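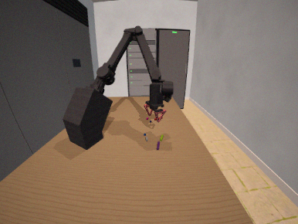
According to Rosemarie Seidel, an arm that cannot pick up a small part from a cluttered table is not finished, however well it moves in empty air. The workshop has adopted that view as its working standard, and most of what is described on this page follows from it.

About the Tandcombe Shared Workshop

The Tandcombe Shared Workshop is a member-run facility for people who design, build and repair robots and other automated equipment. Members bring their own projects and share benches, tools, storage and computers. The workshop also maintains one common build, the Boden arm, to which any member may contribute.

Membership is open to adults with or without technical training. The workshop does not manufacture for sale and does not accept commercial repair work. It operates on member dues and on fees from its introductory courses.

The Boden Arm

Boden is an articulated robot arm intended for light sorting and handling on a tabletop. It is black from base to wrist, with a two-finger gripper in reddish pink. The fingers are open frames, a form the members settled on after 8 earlier designs. Drawings for all of the earlier fingers are kept on file, and two of them are still used on members' own machines at home.

The choice of task has been left deliberately plain. Small colored pieces are scattered on a wooden table, and the arm is expected to find one, close on it and place it elsewhere. Long pieces and very small ones are mixed together. A piece lying end-on to the gripper calls for a different approach from one lying across it, and pieces close to the color of the wood remain the most troublesome for the vision software. Work on this last point continues and has been assigned to the software group.

Skusodari, the Simulated Bench

Every change to Boden is first tried in Skusodari, the workshop's own simulation. Skusodari places the arm on a long table in a narrow rendered room, complete with tiled floor, server rack and cabinet. Members set the positions of the pieces and run the motion before any program is sent to hardware. Shadows are rendered as well. The arm casts them over its own working area, and a camera program tuned on an evenly lit table tends to perform poorly there.

The test record held 1,023 simulated trials when this page was last revised on July 24, 2025. Members may read the full record on the workshop computers. Trials that ended in a dropped piece are kept alongside the others, with the settings used.

Skusodari can be run from home. Several members do most of their work this way and come in only for assembly, wiring and calibration.

Facilities

The workshop occupies the ground floor of the Grube building. The main room has eight benches, each with its own power cutoff. A separate room is set aside for printing and sanding. Soldering is permitted only at the two benches beside the windows – the extraction fans are installed there. Shelf space is assigned on joining, and unlabeled items are moved to the lost-parts drawer at the end of each month.

Shared tools include two drill presses, a small lathe, a band saw, bench power supplies and an oscilloscope. The lathe and the band saw require a sign-off, which may be arranged at any open evening.

Courses

The workshop offers over 20 course sessions a year. The introductory series covers basic wiring, motor control, reading a joint drawing and writing a first motion program in Skusodari. Participants are not required to own a robot. Those who complete the series may take a position on the Boden build or begin a project of their own with an assigned mentor.

The next introductory series begins in August. Places are offered first to people on the waiting list.

Safety

Powered arms may be operated only with a second person in the room. The emergency stop is tested at the start of each session and the test is entered in the bench log. No one may reach into the working area of an arm while its motors are enabled, including during calibration. Home builders are encouraged to follow the same rules – the workshop will lend a stop switch to any member who does not have one.

Governance and Contact

Members meet once each quarter to approve purchases and to decide the next stage of the Boden build. Minutes are posted on the board beside the entrance and sent to all members by email. Inquiries about membership, courses or visits may be left at the front desk during open hours or submitted through the contact form on this site.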